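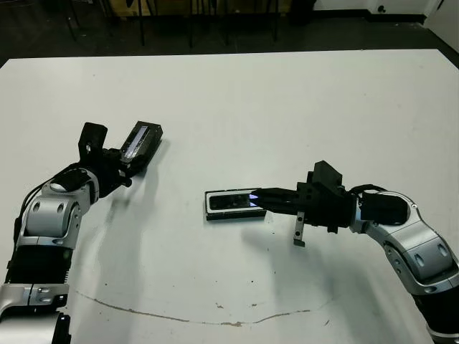 5. Discussion: what can be said for the white desk

5.1 The claim and where it came from

The advice that shared rooms should be fitted with white desks has been repeated so often in the guides we reviewed in Section 2 that it is easy to forget how little stands behind it. Most of the guides cite one another. Those that cite anything else cite the Skudthorpe trial, and the Skudthorpe trial, as we have said, changed the lamps in the same month as the desks. Readers there said the room felt brighter and easier to work in. We have no reason to doubt them. We do doubt that the desks can be given the credit.

The claim also tends to grow as it travels. In the Skudthorpe report it is a remark on comfort. By the time it reaches the guides it has become a statement about attention, and in one case about how much people remember of what they read. A plain white tabletop such as the one in Figure 4 is asked to do a great deal in this literature, and we think it worth setting out which parts of that job our own results support.

5.2 Comfort

Of the 188 people who filled in the first questionnaire at Gorkdale and Bokby, those seated at white desks gave slightly higher comfort scores than those seated at the brown ones. The gap was small on a scale of 100 points, and it was smaller still at Bokby, where the window side of the room had mostly brown desks and people could choose their own seats. Anyone who has used a public reading room will know that the seats by the window go first. A person who arrives early and gets the place they want may well be in a better mood than one who arrives at noon and takes what is left, whatever colour the desk happens to be.

We tried to allow for this by comparing only the seats away from the windows. The difference did not vanish, but it became too small for us to put any weight on it. Rácz, who did the first round of scoring and began the project as a supporter of white desks, would put the matter more kindly than this. He points out that the direction of the difference was the same in both rooms. That is true. Two rooms is not many, though, and the rest of us would want to see it in several more before calling it a pattern.

5.3 Glare

The case against white desks has been made almost as carelessly as the case for them. Complaints of glare are common in the comment books, and it is tempting to read them as a verdict on the desks. When Rajput went through the comments again with the seating plan beside her, a good many turned out to be about screens, or about the low sun on the west side at Gorkdale in late afternoon. One reader complained at length of the glare from a desk that, according to the plan, was brown.

We therefore make no claim that white desks cause eye strain. What we can say is that the people who did mention glare were often the ones working from printed pages, and that paper on a white desk is harder to find the edge of than paper on a dark one. Several said so in their own words. It is a dull finding, and it concerns a small annoyance, but it came up in both rooms without our asking about it, which is more than can be said for the supposed gain in attention.

5.4 Attention

Here we found nothing. The proofreading task showed no difference between desk colours, either in errors missed or in time taken. It may be that the task was too short. Niskanen has argued that any effect of surroundings on attention would show only after an hour or more, and our sittings were over well before that. We accept the point, with the reservation that it could be made after any study that finds nothing. Those who believe in a slow effect ought to say in advance how slow it is.

The follow-up does not help much. Only 70 people returned for it in May, and they were the regular users, who knew both rooms well and had firm opinions about them. When we asked which desks they worked best at, most named the ones they usually sat at. We read this as a report of habit – possibly of loyalty – and would not want it quoted as evidence for either colour.

5.5 Keeping them clean

One argument for white desks is seldom made in print but came up in nearly every talk we had with staff: marks show. Koskela treats this as an advantage, on the grounds that a mark that can be seen will be wiped off. Ruddock, who spoke to the cleaning staff at both sites, was told the opposite by some of them. A white desk was wiped more often and still got more complaints, while a brown one was left alone and taken to be clean. Neither account says anything on how clean the desks were. We did not measure that, and we would be wary of any supplier who offers an answer without having done so.

5.6 Limits

Our two rooms differ in ceiling height, in heating and in the kind of people who use them. The desks were not bought for the study, so their age could not be matched, and the white ones at Gorkdale were newer. Newness alone might account for the comfort scores. The halonen desks discussed in Section 3 were left out of the comparison – their pale grey tops were coded as white by one of us and as neither by another, and we could not agree on a rule that did not look as though it had been made up to suit the result.

For those buying furniture, the practical upshot is modest. If a room is dark, our results give no reason to expect a change of desk to do what a better lamp would do, and we would look at the lamps first.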